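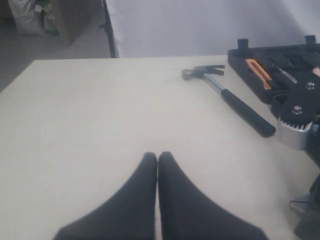
Unit 4. Impact and the Hand Hammer
Course notes, Skiltilby workshop program. Revised 2022-08-14

4.1 Static force and impact

A nail pushed by hand does not enter softwood. The same nail struck with a light hammer does. The difference is the time over which momentum is given up. Average force equals the change in momentum divided by the contact time – halve the time and the force doubles.
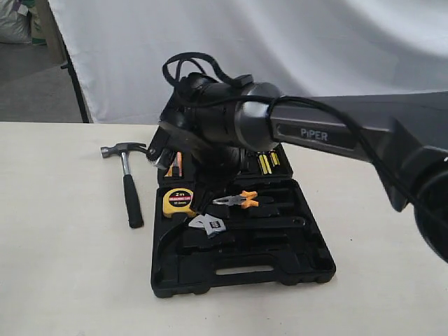
Contact time depends on the stiffness of both faces. A steel face on a steel nail head gives a short contact. A rubber mallet gives a longer one and a lower peak force, even when mass and speed are the same.

4.2 Energy per blow

Kinetic energy is half the mass times the square of the speed. Doubling the mass doubles the energy. Doubling the speed multiplies it by four. Part of the energy is lost to rebound, heat and bending of the nail.

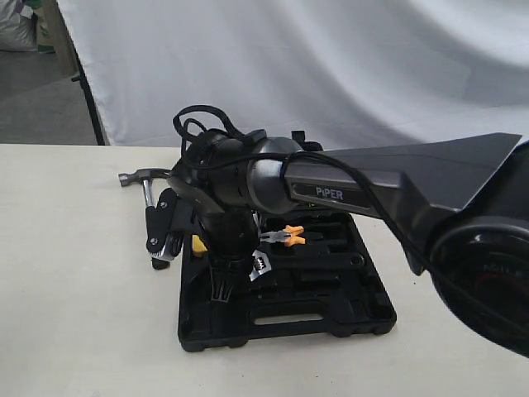

4.3 Pulling a nail

The claw is a first-class lever. The fulcrum is the point where the head rests on the work, and it moves as the handle turns. Take both arm lengths at the start of the pull, where the load is highest. 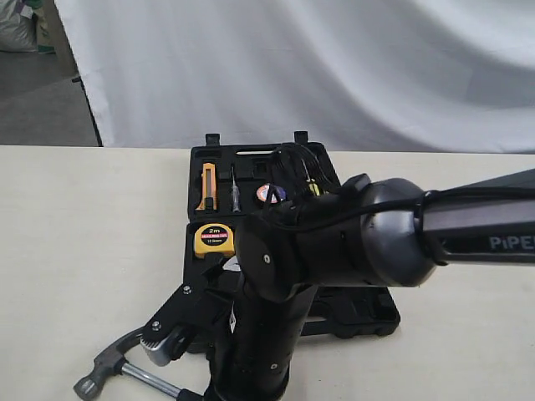

A block under the head raises the fulcrum and keeps the pull closer to the nail axis. See Bermúdez handout, page 19.

Problems for December: 2 and 93 in the problem book. Show units.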